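4.2 Grasp point selection on flat cloth

The second stage of the Mevari pipeline begins once the cloth has been dropped on the table and the arm has moved to its viewing pose. At this point the policy must choose a place to close the gripper. Earlier versions used the overhead camera for this choice. That worked for towels with a colored border but failed often on plain sheets, where the edge and an inner fold look much alike from above.

We therefore moved the decision to the wrist camera. The network takes one wrist image and predicts, for each pixel, whether it lies on a true edge, on a fold, or on flat cloth. Labels were drawn by hand by two annotators, and disagreements were settled by Sabina Saha. Pixels that could not be settled were left out of the loss. The candidate with the highest edge score is passed to the motion planner, which lowers the open gripper along the camera axis.

We ran 73 trials on plain fabric, with 16 held back for tuning the score threshold. A trial was stopped if the gripper closed twice without holding any cloth. The same threshold was then used for all fabrics, including those in the Sillum set.

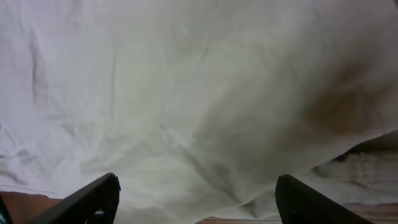 Figure 2. Wrist view of white fabric before a grasp, with the gripper open.

Fold and edge confusion remains the main source of error. Shallow wrinkles are rarely a problem for the network, even when they cover much of the cloth. Raised folds are harder. In Figure 2 the cloth curls over itself at the lower right, leaving a dark underside that looks much like the gap beneath a free edge, and a faint line of small marks along the top of the fold could be read as a seam or hem. Broad dark areas such as the one at middle right add a second difficulty, as a single image does not let us separate shadow from discoloration. We kept views of this type in the training set and gave fold pixels a higher weight in the loss. Section 4.3 describes how the weight was chosen.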